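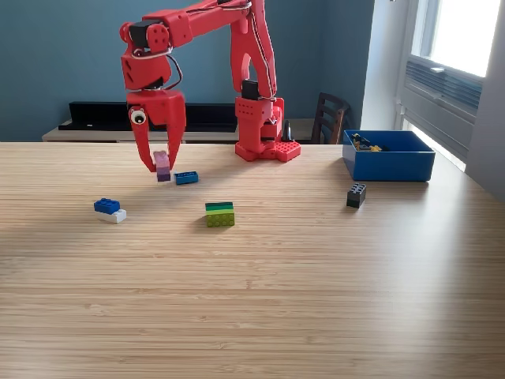
What makes two bricks hold together? The studs on top of one are a tiny bit too big for the space underneath the other, so the plastic has to give slightly, and the squeeze keeps them in place. We'll call that squeeze the grip, and it will follow us through the whole of this chapter.

Chapter 4
Stacks, Overlaps and Small Towers

I've been putting bricks together on tables for most of my life and I still get a silly amount of pleasure from the click. You probably know it too (if you don't, go and find some bricks before you read on, please!). In Chapter 3 we sorted them by size. Now we start piling them up and asking why some piles stay up and others end up under the sofa.

A straight stack is one brick squarely on top of another, edges level. An offset stack has the upper brick shifted along, so part of it hangs over the brick beneath. A blue brick on a white one with a bit of overhang is about as simple as an offset stack gets, and I'd like you to make one now and keep it beside the book. Press down on the overhanging end with one finger. Feel it want to tip? Hold on to that feeling, we'll put a proper name to it in section 4.2.
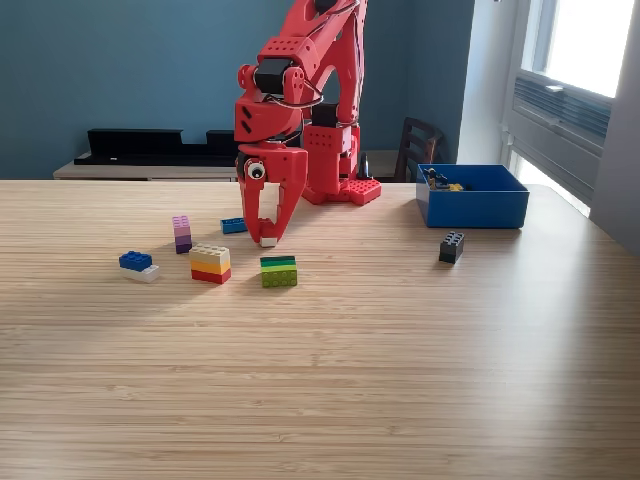
Plendbridge, October

I wrote most of this chapter at a table much like that one, with little coloured stacks all over the wood and a blue bin at the end for the odd bits. Look at the four-layer stack, cream at the top and then yellow, orange and red going down. Then find the greens. Colour makes no difference to the grip, of course, but it's a lovely way to keep track of layers when you're drawing them, and I'll be asking you to draw quite a lot!

The Bevness schools that tried these pages first used a class set of 339 bricks, which was plenty. At home you can manage nicely with 16.

Before you start 4.1

Build one straight stack and one offset stack, each three bricks high. Draw both from the side. Mark every place where studs are gripping, then slide a sheet of paper under each stack and pull it slowly towards you. Write down which one moved first, and leave a blank line underneath because we come back to it on page 124.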